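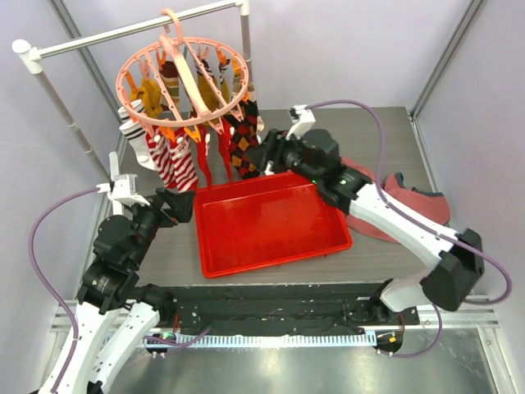 I was 53 years old when I finally got my hands on a pair of Brosteo Flyers, the high-tops I'd wanted since I was a kid. I had the shoes, but I didn't have the socks, and anybody who grew up where I did knows you don't wear Flyers with just any socks (my cousins would have laughed me off the court). So I went through every pair I could get at. Black stripes on white, like the one clipped up with the orange clothespins? Too much going on next to a two-tone sole. Mustard yellow, though. Mustard yellow I had to think about.

The Flyers came out in 2000, and the Rometden store got 3 pairs. I stood in line before school with my snow shoveling money in my coat, and the guy ahead of me got the last one in my size. I can still see the back of his neck.

So last June I'm in Lostitora, killing time before a bus, and there's a shoe repair place called Radonjić with 1912 painted over the door. I only went in to get out of the rain! And on the shelf behind the register, between some work boots and a pair of bowling shoes, there they were. Green heel, cream toe, the little wing on the ankle.

"Those for sale?" I asked, and my voice came out funny.

The woman at the counter looked at them for a while. "Somebody left them for new glue," she said. "Before I worked here."

I paid what she asked, plus the glue, and missed my bus.

I went with the mustard, by the way. I laced the shoes up loose, the way we used to, and walked over to the park where some teenagers had a half-court game going. One of them, a tall kid in brand-new everything, stopped dribbling and stared at my feet.

"What are those?" he said.

"Flyers," I said.

He thought it over. "You playing?"

My knee said no. I set my bag down by the fence and asked which way we were going.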